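Come fold laundry with us (or, well, steer the thing that does)

November
By Rajitha Kanagaratnam

Hi! I'm Rajitha, I run the trial side of things at Hukeo, and I'm looking for 12 people who'd like to spend a few afternoons putting our two-arm clothes handling kit through its paces and then telling me exactly what bugs them about it.

A little background first. The kit is called Honton. It's a pair of robot arms with grippers, a head camera and the software that ties it all together, and we're getting it ready for small tailoring shops, rental wardrobes and the kind of laundry service where three people do everything. The first version will be sold as a service, so you'd pay monthly and we'd come set it up and keep it running. Before we get there, I want people who handle clothes for a living (or just a lot of clothes at home, I'm looking at you, parents of four) to sit down with it and be picky.

You don't need to know anything about robots. Really. Last time we ran one of these, the most useful notes I got came from a woman who alters wedding dresses and had never touched a game controller in her life. She spent her whole first session arguing with me about where you should grab a sleeve, and she was right, and we changed it.

So what would you be doing? Each session runs 90 minutes. You'll start with a short warm-up where you steer the arms yourself, using a pair of handheld controls, and after that you'll work through garments one at a time: shirts, shorts, pants, a few knits if we're feeling brave. Some get folded, some go on a hanger. Then you switch over and watch the kit try the same garment on its own, and you stop it whenever you think it's about to do something dumb. There's a stop button, and I want you to use it. We've had very polite people in here who let a sleeve get twisted three times over before saying a word, and that doesn't help me much!

You'll do 5 sessions in total, spread over a month, and you can pick the times. We have slots at 10 in the morning, 2 in the afternoon and one at 6 for people with day jobs. If you have to miss one we'll move it, no big deal, just text me.

Hangers are where I need the most help right now, so fair warning, you'll be seeing plenty of them. Folding on a flat table is pretty friendly work for two grippers. With a hanger you've got one side holding something stiff and the other side dealing with something floppy, and the two have to meet up at the right angle.

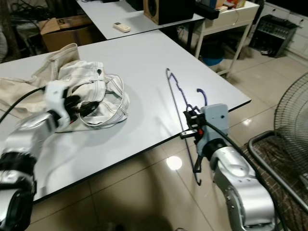 Bottoms are harder than tops, if you ask me. A shirt kind of tells you where its shoulders are. A pair of shorts lands in a heap and you have to find the waistband before you can do anything sensible, and people go about that in wildly different ways. Some pinch a corner and shake. Some pat everything flat first. I'd love to see how you do it, so please don't practice or try to guess what we want.

What you get: $18 for every hour you're here, including the warm-up, paid at the end of each session. Coffee, tea, and whatever Chaminda has baked. Once Honton is out you'll also get a discount on your first year if you want one for your own shop, but there's no pressure to buy and no sales pitch hiding at the end, I promise.

What I need from you:

You're 18 or over.
You can stand or sit on a high stool for an hour and a half, with a break in the middle.
You're okay with us recording your sessions (arms, table, your voice, not your face).
You can get to our workshop on the Gredix side of the Hettiarachchi building. Parking's free behind the loading dock, and the bus stops right out front.

Left-handed people, please apply! I've got far too many righties so far. Same goes for anyone who has worked in dry cleaning.

To sign up, drop me a note through the contact form with your name, a phone number and a couple of lines about the clothes you deal with. If you have a garment that drives you crazy, tell me about that too, and bring it along if you like. Chaminda Seneviratne handles the scheduling, so he'll be the one calling you back, usually within a day or so. Groups start as soon as I have enough people for the first month.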